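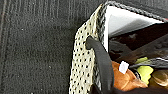
Why the approach planner kept choosing the wrong side

11 Oct 2018 · 4 min read

I have spent most of this month on one part of Uvden, the small planning package I write in the evenings. It takes a depth image from the wrist, finds things that could be picked up, and gives back a path for the hand. On a table with hard objects it has been fine for a while. With soft toys in a soft container it was poor.

The fault was in how I scored the approach. Every candidate grasp got a number for how flat the two contact patches were, and a smaller number for how far the fingers were from anything else. Plush has no flat patches to speak of, so the first number was low for everything and the second one decided it. The clearest space near a toy is often over the rim, so the planner would pick a grasp on the edge of the container and call it a toy.

I tried three things.

The first was to raise the weight on the flatness term. That made it worse, as the smooth white lining scored very well and the planner started going for that.

The second was to fit the rim. I take the depth edges, fit a closed loop, and throw away any grasp whose centre is outside it or within 17 mm of it. This works when the rim is mostly clear. A handle lying over the edge pulls the loop inwards, and a toy close to that side is lost. I now run the fit twice and drop the worst points in between.

The third was to stop trusting one view. The hand stops at two poses, takes a cloud at each, and the planner merges them before it scores anything. It costs 154 ms on my machine, and I can live with that. 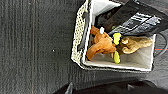 Orange-brown and tan toys in the white lining, with a black item over the top of both.

Overlap is still the weak point. The segmentation is happy with the orange toy against the lining, but dark things next to each other come back as one blob. I have put in a rule that a blob touching more than two neighbours is planned last. It is a crude rule and I expect to replace it.

I also moved the logging over to Sukitz, so every rejected grasp is now saved with the reason. The last full replay gave me 967 rejected candidates, and sorting them by reason took ten minutes where it used to take an evening. Most were rim distance. Six had no reason at all, so there is a path through the code that I have missed.

Next on the list is joint limits near the end of the retreat. The arm sometimes plans a good lift and then has nowhere to go. I will write that up when I have something to show.

The changes are on the Uvden main branch. The two-pose merge is off by default.

Search this blog
Type and press enter

Contact | © 2018 Trudcombe Notes | Back to top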